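Shavings vs. pelleted straw for two stalls
Forum > Barn & Stable > Bedding and Feed

mudboots_59
Switched from shavings to Kaijage pelleted straw in November and my gelding has eaten a good part of it. The bag says "unpalatable." He disagrees. Is there a trick, or do I just count it as hay?

oatcrumb
You have to wet it down first. One bucket per bag, wait, fluff, then mix in some of the old bedding so it smells like a toilet. Mine lost interest after 5 days.

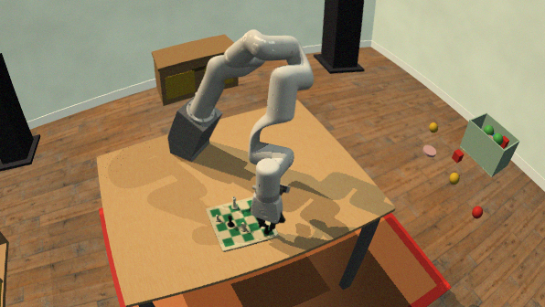 Page 2 of 4

Prandadow
Wetting it is how I ended up with a stall full of oatmeal. I went back to shavings and I'm at peace. Yes, I haul more to the pile. I also sleep.

oatcrumb
Then you used too much water. It should crumble in your hand.

Prandadow
I used what the bag told me to. Same bag that says "unpalatable," so fair point, I guess.

skye geddes
We run Clindora shavings over mats here and go through 265 bags a winter. I tried the pellets in one stall and liked them fine until it froze, and then I had a skating rink with a horse on it. If your barn stays above freezing, go for it. Mine doesn't.

mudboots_59
Mine mostly does. How deep are you all bedding?

oatcrumb
Four inches. Deeper at the back wall if yours is a back wall kind of guy.
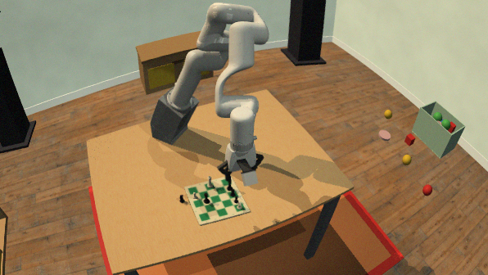

Robot arm over the chessboard

dukia_acres
Four inches on mats is plenty. On dirt I'd want more. And please price it by what you take out of the stall, not by the bag. Everybody quotes me bag prices and then complains about the size of their manure pile.

Prandadow
My manure pile is magnificent, thank you.

skye geddes
Also ask about delivery before you get excited. I paid $100 to have a pallet left at the end of my driveway. In the rain. With the wrap torn.

mudboots_59
OK, wetted two bags last night and mixed in the old stuff. He pawed at it, sneezed, and went back to his hay. Then he peed in his water bucket, so I have a new question.

oatcrumb
New thread for that one please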